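Skultero Montageplatte MP-400 für Aluminium-Profilrahmen

Artikelnummer: 2139
Hersteller: Skultero
Lieferbar über: Tundis Profiltechnik, Onlineshop
Lieferzeit: 2 bis 4 Werktage ab Lager Naklow

Produktbeschreibung

Die MP-400 ist eine ebene, hellgraue Trägerplatte zum Anbau an Gestelle aus Aluminiumprofilen mit Längsnut. Sie nimmt Halter, Winkel und Aufnahmen für Kleinteile auf und wird überwiegend an Prüfplätzen, Vorrichtungen und Versuchsaufbauten eingesetzt. Die matte Oberfläche vermindert Reflexionen bei Beleuchtung von oben.

Die Befestigung erfolgt über Nutensteine in den umlaufenden Profilen. Die Platte lässt sich nach dem Lösen der Schrauben entlang der Nut verschieben. Eine Bearbeitung der Profile ist nicht erforderlich. Nutensteine und Schrauben liegen nicht bei und sind passend zur Nutbreite zu bestellen.
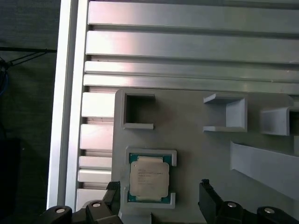 Für den Anbau werden mindestens zwei parallele Profile benötigt. Bei dynamischer Belastung oder häufigem Wechsel der Halter empfiehlt der Hersteller eine Abstützung an allen vier Seiten. Die Profilenden sind vor der Montage zu entgraten. Leitungen werden außerhalb der Plattenfläche geführt und gesondert am Gestell fixiert.

Technische Daten

Breite: 400 mm
Farbe: hellgrau, matt
Randabstand der Befestigungsbohrungen: 12 mm
Zulässige Einzellast je Halter: 2 kg
Umgebung: Innenräume, trocken
Lieferumfang: 1 Platte, 1 Bohrplan

Halter und Aufnahmen

Zur Platte passen die Halter der Reihe Greenwood. Quadratische Aufnahmen mit erhöhtem Rand eignen sich für Einsätze, die von vorn eingesteckt und ohne Werkzeug entnommen werden. Offene Winkel dienen als Anschlag oder Auflage. Eigene Halter, auch aus dem 3D-Drucker, können verwendet werden, sofern die Auflagefläche plan ist und die Schraubenköpfe nicht über die Anlagekante hinausragen. Bei gedruckten Teilen sind Unterlegscheiben vorzusehen. Druckdateien für die Greenwood-Grundformen stehen registrierten Kunden im Downloadbereich zur Verfügung.

Montagehinweise

Platte zunächst an den oberen beiden Punkten handfest anschrauben, ausrichten, dann die unteren Punkte setzen. Schrauben über Kreuz anziehen. Halter erst nach dem endgültigen Festziehen der Platte montieren. Nach den ersten 100 Betriebsstunden alle Verbindungen nachziehen.

Reinigung mit feuchtem Tuch und neutralem Reiniger. Lösemittel und scheuernde Mittel greifen die Oberfläche an.

Bestellhinweise

Zuschnitte unter 400 mm Breite sind auf Anfrage möglich und vom Umtausch ausgeschlossen. Bitte bei der Anfrage Nutbreite, Profilquerschnitt und gewünschten Randabstand angeben. Bereits gelieferte Platten der Vorgängerausführung haben ein abweichendes Lochbild; der Bohrplan in der Fassung vom 27. August 2021 gilt ausschließlich für Artikel 2139.

Zubehör

Nutensteine mit Federkugel
Greenwood Aufnahme, quadratisch
Greenwood Winkel, offen
Abdeckprofil für Längsnut
Kabelhalter für Profilmontage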